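Skaston Build Guide
Section 6: Rehearsing the room before you let the arm near it

By now you have a Skaston arm bolted to its rolling base, a laptop that talks to it, and a strong urge to send it across the workshop to fetch something. Resist for one evening. This section sets up the simulated room, where breakage is free and the mop stays in the closet.

You will need the Sekari simulator (installed in Section 2), a tape measure, and the base files from the Hutapea folder. If you skipped Section 2 because it looked boring, it was, and you still have to do it.

6.1 Loading the room

1. Close anything else that uses the graphics card. Yes, that too.

2. Power down the real arm at the wall. The simulator and the arm listen on the same port, and the arm does not know which of you is only pretending.

CAUTION: Switching the controller off in software leaves the motors live. Pull the plug.

3. Open Sekari and choose Load Room, then pick the starter room from the list. First load takes a while. Later loads take slightly less of a while.

4. Set the floor friction to the value you measured in Section 5. If you wrote it on a scrap of cardboard, now is the time to find the cardboard.

5. Press Settle once and wait for the objects to stop twitching. Anything that slides off a surface at this stage was placed too close to an edge, or slightly inside the surface, which simulators resent. Raise it a hair and press Settle again.

6.2 Choosing a first target

Pick one object and stay loyal to it until it works. In the starter room there are two sensible places to look: the top of the black cabinet against the wall, and the table by the window. Start with the cabinet. The table has clear glass on it, and depth sensors treat clear glass as a rumor. 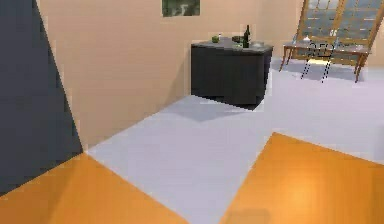

Jailson Brandão thinks this advice is backward and asked for that to go in the manual, so in it goes: start with the hardest object in the room, he says, because a planner tuned on easy ones only learns to be smug. He ran his own build that way in January and needed 1,902 attempts before he got a grasp he would call clean. Readers may draw their own conclusions about Jailson's January.

For everyone else:

1. Click the green cup on the cabinet. It is small, and it isn't over on the table with the clear glass, which already puts it ahead of much of the competition.

2. Mark the wine bottle as an obstacle. It is the tallest thing up there and has a narrow neck, and the default planner likes to swing the elbow through exactly that sort of space.

3. Set the approach to From Above. Side approaches come in Section 8, along with the apology.

4. Set the speed limit to 100 millimeters per second. The arm will look like it is reconsidering its life. Leave it there.

5. Press Rehearse. The planner will try up to 2,000 paths and keep the shortest one that touches nothing on your obstacle list.

NOTE: "Touches nothing on your obstacle list" means what it says. Things you didn't list are, as far as the planner is concerned, air.

6.3 Reading the log

Each run leaves a log file in the project folder. Look at three lines and ignore the rest, which Thodoris Galanis wrote for his own purposes and has declined to explain.

GRASP OK: the object was lifted and held for the full count.

GRASP SLIP: it was lifted and then it wasn't. Lower the grip height and run again before touching anything else.

ERROR 257: the base hit something. Check that the base radius matches your real one with the cable loop included. Builders using the Pusier wheel kit should add the width of the wheel guards, which stick out further than the drawing admits.

6.4 Moving to your own room

1. Measure every surface the arm will reach over. Measure the height twice, preferably on a day when the bench is not propped up on a paint can.

2. Enter the measurements under Room, then Edit, then Surfaces.

3. Repeat 6.2 with your own target object. Use something plastic.

4. Save under a new name. Overwriting the starter room is permitted by the software and regretted by the user.

Leave the real arm unplugged until you reach Section 7, step 1, where you will be told to plug it in and stand back.

Last revised 2022-06-16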